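Sort bench notebook - 10 March 2023

Writing this up before I lose it. Purpose of today is the bench rules, second pass. The Drika draft is too long, people skim it and then do what they did last time. Want one page that goes on the wall and a longer version in the shared folder for new people. Anil Iyer wants the short one first.

Setup is the usual sorting one. Two bins, two bottles, one can, tape on the table. Arm on the right.

Rule 1 as it stands: "Layout is checked against the tape before each run." OK but checked by who? Last month two of us both thought the other had done it. New wording - the person who presses start checks the layout. Same person, no handing off. If you get called away you check it again when you come back.

Rule 2: tape is not to be moved, re-stuck or tidied. If a piece is lifting at a corner, write it in the log and stop. Don't press it back down and carry on. The Wasilewska cell lost a whole set that way, strip went back down a finger width off and the runs before and after could not be compared. Had to throw out 300.

Rule 3: hands. The draft has three sentences on this and they contradict each other. One says nobody reaches in while the arm is powered, the next says you may reach in to right a fallen object "if the arm is still". Still is not stopped. Should be:
- arm powered and enabled: no hands over the table, no exceptions for a tipped bottle
- to fix an object: pause, disable, say "disabled" out loud, then reach
- second person at the stop button says it back before you move
Saying it back feels silly for the first day and then you stop noticing.
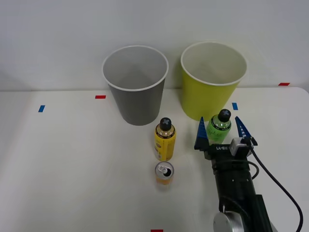
Green bottle between the fingers, fingers open. Yellow and can still standing.

Rule 4, closing on an object. Speed limit in the approach zone is 40 percent of the taught speed until the fingers have closed. Somebody (me) had it set per program and not globaly, so a copied program could lose it. Moved it to the cell config. Checked by loading an old program with no limit line in it, came up at 40, good. Config is now read-only for everybody but Anil and me.

Also under 4: cable slack. Loop has to clear the gripper through the full reach, both directions, before the first run of the day. Do it slow, by jog. Do not trust yesterday's check, people bump the clips. If it snags even once the cell is down until it has been re-routed and somebody else has watched a full sweep.

Force setting. Draft says "appropriate to the object", useless. Wants a table: object, max force, who set it, date. Kurkex sheet has a decent format, three colums and a signature, will copy that and add the date. Opened cans go on their own row, they dent sooner than sealed ones and then the next grip is on a different shape. A dented can gets swapped, not turned round to hide the dent.

Rule 5 is the waiting position. Between runs the arm goes to the wait pose with fingers fully open and stays there until the operator releases it.
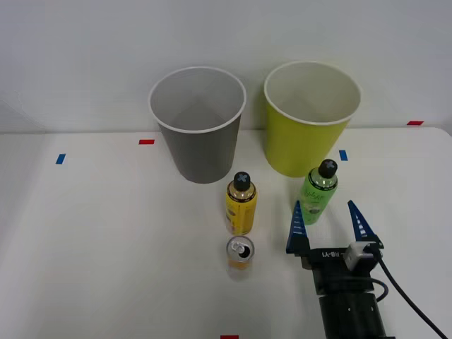 And the wait pose has to be the same one in every program, by name, not somebody's typed-in joint values. Found two copies with the numbers pasted in. They matched today but they won't after the next calibration. Fixed both, searched the rest, no more that I could find. Anil to double check the archive folder, I didn't go in there.

Open question: how long can it sit in wait, enabled, with no one at the bench? Draft is silent. Bavlow rule for their cells is 300 seconds and then auto-disable. Seems fair. Anil thinks shorter. I would take 300 for now and look at it again in June, when we have a log to argue from. Either way leaving the room means disable, timer or no timer.

Battery/power: nothing new. The main switch label is still wrong, says CELL 2. Print a new one.

Rule 6, the log. Current log has a box for "remarks" that everybody leaves blank. Replace with four things you have to fill in:
- who started, who was on stop
- program name + version
- any pause, and why, even if it was for nothing
- any object swapped or touched by hand
A pause with no reason written counts as an incident. Sounds harsh, but otherwise the pauses vanish, and the pauses are the only early warning we get. Bavlow do it like this and their complaint is the paperwork, so keep ours to one line each.

Storage: keep raw runs for 1000 runs or until June, whichever is later. Disk is fine, checked. Naming stays as is, I am not reopening that.

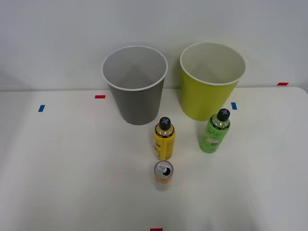
Reference shots are rule 7 and the draft gets the order wrong. It has you take the reference at the end of the setup, with the arm already in wait, and then there is a gripper over part of the table and you can't compare properly. Arm out of view first, then the shot, then bring it to wait. What should be readable in the shot: both bins, both bottles, the can, and the tape. On that last one the red strip at the front only just shows, center of the bottom edge, most of it is out. The other four are fine. So either the camera tips down a hair or we write in the rule that the front strip is checked by eye. I'd go for tipping it, but then every old reference is off against the new ones, so it has to happen at a break between sets and get its own log line. Asked Anil. Waiting.

Bottles: caps on and tight, every time. Liquid level not controlled at the moment and it should be, weight changes the grip. Pick one level, mark it on the spare, top up to match. Add to the force table as a column? Maybe. Ask whoever did the Kurkex sheet.

Sign-off. New people do 40 supervised runs before they go on start alone. Draft said 900, must be a typo, or else somebody copied it from the cycle test. Stop button duty from day one is OK after the walk-through.

To do
- retype rules 1 to 7, one page, big letters
- main switch label
- force table, blank copy to Anil
- auto-disable at 300, test it with the arm in wait and also mid-jog
- archive folder, pasted joint values (Anil)
- camera tip yes/no
- take the old Drika draft off the wall so there aren't two versions up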